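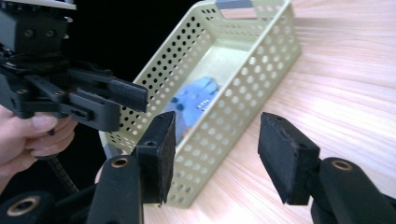 Hand-held gripper at the basket, Kaltia student project.

Call for participants: Kaltia student project, folding and putting away

The Kaltia project is looking for students to record tabletop tasks with hand-held grippers. It is part of the Viria robotics class, taught by Fengying Fu. You do not need to be enrolled in the class, and you do not need to know how to program.

What you will do

You sit at a table with a gripper in each hand and work with cloth items and a perforated basket. Typical tasks are picking up a cloth, folding it, putting it in the basket and taking it out again. Each task is repeated many times with small changes in where things start. The recordings are used by the class teams to train their robot arms for the Konstantinidis Cup in January.
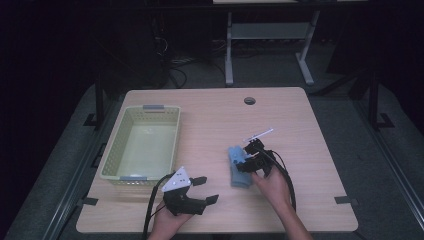
Two grippers, one blue cloth, basket to the left.

We have 685 usable recordings and need 2000 before the teams can begin training.

Who can apply

- Students in any department, 18 or older
- Able to use both hands for repeated light work
- Free for at least two sessions of two hours each

Left-handed people are especially welcome, as most of our recordings so far come from right-handed students. No food or drinks at the table. Please take off rings and bracelets and roll up long sleeves.

Pay and sign-up

Participants receive a $100 bookstore credit after the second session. There is no partial credit for one session. Sessions start with a short practice run that is not counted toward the total.

To sign up, write to Dumisani Gumede at the project desk by 20 August 2018. Give your department, the times you are free and which hand you write with. You will get a reply with a room number and a consent form to bring signed.

Contact | Viria Robotics Class | © Kaltia Student Project | Back to top

This site uses cookies. By continuing to browse you accept our use of cookies. OK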